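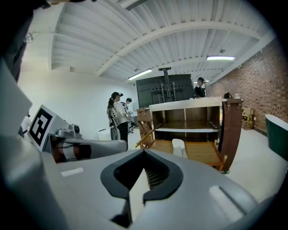
Home Explore Notifications Sign in

Bindu D'Souza
okay so I finally got into the Pearce depot records. thread, typing fast, bus in 16 min

the brick building on the corner of Brallano Street, the one with the tire shop? was a streetcar depot. opened with two tracks and a waiting room. waiting room had a stove, somebody billed the town for the coal

always heard it burned down. nope. the fire was the feed store next door. depot lost part of the roof and they were running cars again by August

the town paid 3000 dollars for the land, which people were FURIOUS about. letters in the paper for weeks. one guy signs himself "A Walker"

Leena Ojala found the ledger btw, all credit to her. filed under water and sewer, box 601. why

best page – list of lost items. umbrellas, a cornet, one left boot, "lady's hat, green, sat upon"

there's a motorman named Esko Toivonen all over the early pages, then he just stops. no note. if you are a Toivonen from around here pls message me

line closed when the bridge went. they sold the rails for scrap and kept the bell. bell was at the grade school until they redid the gym, now idk. anyone??

also the tall windows on the alley side are orignal. go look before they get painted again

Chia-hao Kuo is scanning the route maps so those are coming. they're big and they curl, be patient with him

edit: lot number is 2133 not 2113, sorry, cant read my own writing

ok bus. more tonight if I can make sense of the payroll pages

We use cookies to improve your experience. Accept all / Manage settings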